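Nerkano Gestures - Data Card

Summary

Nerkano Gestures is a small set of still pictures of everyday hand gestures made indoors: waving, beckoning, pointing, clapping and the open-palm "stop". It was put together for people who study how gestures look in ordinary rooms, with ordinary light and ordinary clothes. The current release is version 4.

The set grew out of an earlier one, Medve, which was shot against a plain gray backdrop. Medve is still available and the label names are the same in both, so the two can be merged without renaming anything.

Contents

The release has 36 folders, one per session. Each folder holds up to 100 pictures and a plain text file called labels.txt. There is one line per picture, with the file name, the gesture label, the blur grade and the light grade, separated by tabs.

Gesture labels are: wave, beckon, point, clap, palm, other. "Other" covers hands that are in use for something else, such as holding a cup or fixing a sleeve. If two hands are visible, the label goes to the larger one and the second hand is noted in the last column as "second".

Rooms

Sessions took place in two buildings, Nivari and Dernari. Nivari has the bigger windows, and the daytime sessions there tend to have very bright backgrounds. Dernari is darker and was mostly used in the evening, under ceiling lights. Furniture was left where it stood.

Clothing and jewelry

Participants wore what they came in. Watches, bracelets, rings and long sleeves were kept on. We did this on purpose - in Medve everyone had bare wrists, and users told us that sleeves and bands gave them trouble later on.

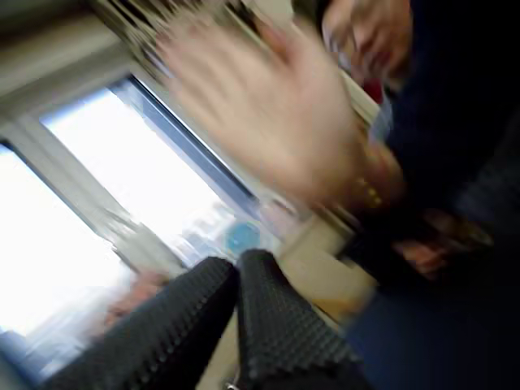
Open hand with a beaded or linked band at the wrist, window behind. Blur grade: heavy. Light grade: bright.

Blur and light grades

Blur is graded none, slight or heavy. A picture is heavy when the outlines of the fingers are smeared but the hand can still be recognized as a hand. Pictures where it could not be recognized were removed.

Light is graded dim, even or bright. Bright means that part of the background has washed out to white or nearly white. It says nothing about how well the hand itself is lit.

Grades were given by eye. Two people graded each folder separately and then settled the differences together. The line between slight and heavy caused the most disagreement, so treat it as soft.

Known problems

Waves are overrepresented in the Nivari folders.
Clapping is rare, with 50 pictures in the whole release.
Some pictures are tilted. They have not been rotated.
Faces are partly visible in some folders. All participants agreed to this in writing.
In version 3 the light grade was missing from the Dernari folders. This is fixed.

Use

The set may be used for research and teaching. Please do not try to identify participants, and do not repost single pictures without the label line that goes with them. Corrections to labels are welcome - send the folder name, the file name and the label you think it should have. Fixes go into the next release, planned for December.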